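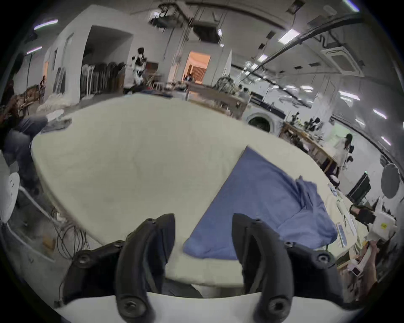
Wekesa Rotich thinks the folding table is a con. He told me so over the phone, at some length, and his case comes down to the claim that a shirt has no idea what it was folded on. A bed will do. The top of a dryer will do. In his twenties he folded everything against his own chest, standing up, chin on the collar, and he went to job interviews in those shirts and got two of the jobs.

I have been turning this over while doing the laundry, which is when I turn most things over, and I have decided he is wrong.

Start with the bed. The bed is where most American folding takes place, and I would like someone to defend it. It is the wrong height for anyone over the age of six. It gives under your hands, so every crease you press comes out as a suggestion. It is also a place where you can lie down, and I have lost entire loads that way. You dump the basket on the comforter at four in the afternoon, full of purpose, and at eleven at night you are moving the same heap onto a chair so you can get in. The chair then holds it until the next wash. I know people whose clothes have not seen the inside of a drawer since October.

The kitchen table is better in theory. It is flat and it is the right height, more or less, if you don't mind a little stoop. But it is never clear. Look at any good surface in any building where people live or work and see how long it stays a surface. Somebody sets down a card. The card is lonely, so a receipt joins it, then some papers, then whatever was in a hand when the phone rang. By the time the towels come out, you are folding in one corner, on the diagonal, with your elbow in the mail.

A padded table is another matter. The padding grips a little. Cloth laid on bare varnish slides off the minute you turn to find its sleeve, and cloth laid on something soft but firm stays where you left it, even half folded, even bunched up at one end while you reconsider. I came to this late. For years I thought of padding as an ironing thing, and I thought of ironing as something that happened to my grandmother.

What changed my mind was a rental on Kashindye Street with a laundry room the size of a confessional and, taking up most of it, a big padded table left behind by a tenant who had done alterations. The landlord offered to haul it away. I said I'd live with it for a week. I stayed there 9 years and I have never been so well folded. When I moved, the new people wouldn't let me take it, and I don't blame them, though I do think of them unkindly when I'm doing sheets.

I priced a new one. The Pikano catalog has a padded worktable for 400 dollars, plus delivery, and the Mendine version costs less but comes in pieces with a booklet. This is a lot of money for a place to put a sweatshirt. Wekesa, when I mentioned the figure, was quiet for a bit and then asked whether I had considered the floor.

I have considered the floor. The floor is for people with better knees and no dog.

Now, a table doesn't make anyone tidy, and I won't pretend it does. Jeptoo Langat runs the costume room for a small theater, owns two excellent tables, and keeps the clean whites in a pile next to one of them. Her view is that the pile is a stage of the process. She knows what's in it. When I suggested putting it on a shelf she looked at me the way you'd look at a man offering to alphabetize your soup. But when she does fold, she folds standing at full height with room to walk all the way around, and the result goes into the trunk as square as a phone book. She did 84 pieces for one production in roughly the time it takes me to match socks.

Walking around is the part people underrate. A garment has a far side. On a bed or a dryer you deal with it by leaning, or by dragging the whole thing toward you and undoing the half you just did. At a table you simply go over there. It's a small courtesy to your spine and I'd pay for it again, if I'd paid for it the first time.

So I've compromised. I bought a sheet of plywood at Dillus, cut to fit over the dining table, and covered it with an old blanket and a cotton drop cloth stapled underneath. It's ugly and it weighs as much as a canoe. It has worked every time I've used it, and I use it as often as I can get the mail off the dining table.

Wekesa came by to see it. He put his coffee on it.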